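Looking after the Pileck cell, August 2020. Notes for whoever has it next.

1/ The gripper cable had been rubbing at the elbow. I rerouted it along the upper link with one cable tie. Leave slack for the wrist or it will pull out of the connector.

2/ Flange screws are checked every 143 hours of run time. Last check was at 134. Two needed a quarter turn.

3/ Finger pads get wiped with a dry cloth before each shift. No solvent. Hermine Pichler has spares in the Tromdale drawer.

4/ Grip force for the plug job is set to 58 on the pendant. At 16 the plug slipped whenever the wrist turned.

5/ After any change to the cable, run the plug program at slow speed first. The fingers should close on the body of the plug, with the red switch left clear and the short cord hanging free to the round socket adapter. Save the points after that.

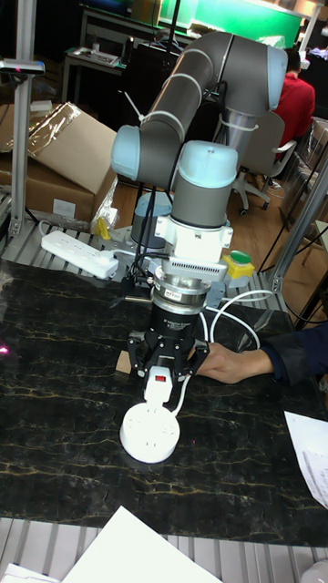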